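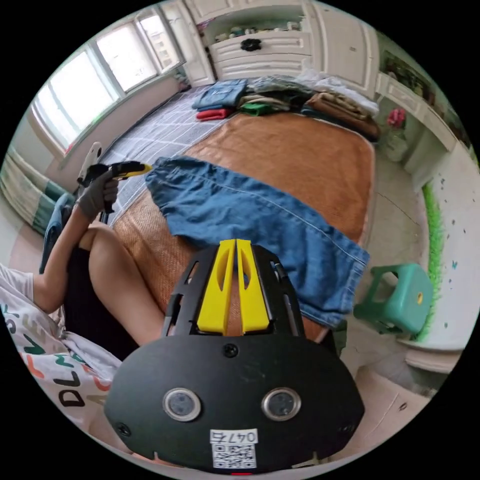

Figure 1. Blue denim jeans on a woven sleeping mat.

Garment Use and Disposal Among Students at Mollbridge College
Final report, Textiles and Consumer Studies
Submitted by Lorna Galbraith
Project advisor: Roswitha Frei
9 May 2025

1. Purpose

This project examined how long students keep everyday clothing and what they do with it afterward. Denim was chosen as the main subject. Most students own it, and it is often worn for several years before it is replaced.

2. Method

A written survey was given out in January at the Hilby and Brallden residence halls. A total of 112 students returned completed forms. Each was asked to list the denim items they owned, the year each was bought, and the reason the last pair was given up. Follow-up interviews were held with 4 students who repair their own clothing.

3. Findings

Worn fabric at the inner thigh was the most common reason for giving up a pair. Poor fit came second. Broken zippers were named less often than expected, although the interviews suggest that many students continue to wear jeans with a faulty zipper.

Students at Brallden were more likely to donate clothing than those at Hilby. The donation bin at Brallden stands beside the laundry room, while Hilby residents must walk to Rieger Hall.

4. Limits of the Study

Purchase dates were given from memory and could not be checked. Students living off campus were not included.

5. Recommendations

A second donation bin should be placed at Hilby. The department should also consider offering a short mending class each term, with sewing machines available for student use.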